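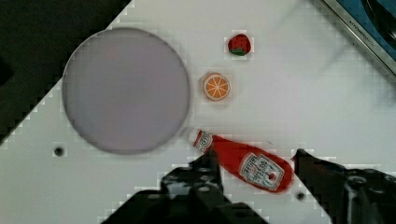
Figure 2. Wrist camera view during a bottle trial. The toy ketchup bottle is between the two fingers of the gripper; the plate, the toy strawberry and the toy orange slice are on the white tabletop.

4.2 Comparison of Wrist Camera Mounts

The second part of the study examined how the position of the wrist camera affects grasping with a two-finger gripper. Two mounts were compared. The first, referred to as the Cisstead mount, holds the camera close to the palm and points it along the fingers. The second, the Lammers mount, raises the camera and tilts it toward the fingertips. The arm, the gripper and the controller were the same under both conditions, and the finger pads were replaced before each block of trials.

The task was to pick up a named toy food item from the table and place it on a plate. The items were chosen for their differences in shape. The strawberry is small and leaves little room for error in the lateral direction. The orange slice is flat and must be approached with the fingertips very close to the table. The bottle is longer and was expected to be the easiest item to locate, but its grasp depends strongly on wrist rotation. When it lies diagonally, as in Figure 2, an approach with the wrist in its default orientation brings one finger down on the body of the bottle in many cases.

Each trial began with the arm at a fixed home pose. The operator placed the items according to a printed layout sheet and then started the controller, which received the wrist image, the joint positions and the name of the target item. No external camera was used. A trial was recorded as a success if the target item rested fully on the plate when the fingers opened and the arm withdrew. Trials stopped by the force limit were recorded as failures and were not repeated. Layouts were presented in the same order for both mounts, so that each trial under one condition has a direct match under the other.

A total of 2036 trials were carried out, divided equally between the two mounts. Scoring was done by Nurhan Ertürk from the recorded video, without knowledge of the commands sent by the controller. Şükran Keskin scored a separate sample of the same recordings. The two scorers disagreed on 39 trials, most of them involving an orange slice that came to rest against the rim of the plate. These trials were reviewed jointly and a final score was assigned before any comparison between mounts was made.

The main difference between the mounts appeared in the last part of the approach. With the Cisstead mount, the fingers hid much of the target shortly before contact, and the controller often continued on its earlier estimate of the item's position. This had little effect on the bottle, whose ends generally remained in view, but it reduced performance on the strawberry. The Lammers mount kept the contact area visible for longer and allowed small corrections during descent. Its disadvantage was a narrower view of the table at the start of the trial. In layouts where the target lay far from the home pose, the controller needed a search motion of up to 12 seconds before it began the approach.

Failures on the orange slice were less sensitive to the choice of mount. In most of them the fingertips closed above the slice or pushed it along the table. We attribute this to the thickness of the finger pads and to a cautious height limit in the controller. The limit was set to protect the tabletop and was left unchanged throughout the study.

Rotation errors on the bottle were examined separately. The Skarkari controller selects a wrist angle before descent and does not revise it unless contact is detected early. Under both mounts, an incorrect angle at this stage usually led to a failed grasp. The label and the white cap give a clear visual indication of direction, yet the controller sometimes chose an angle along the bottle instead of across it. These errors were more common when another item was close to the cap.

The results apply to a well-lit, uncluttered table and to light, rigid items. Deformable packaging was not tested, and neither mount was evaluated with wider fingers. For the placement trials in Section 5, the Lammers mount was retained, and the home pose was raised to recover part of the lost view. The search motion was left enabled with its original settings.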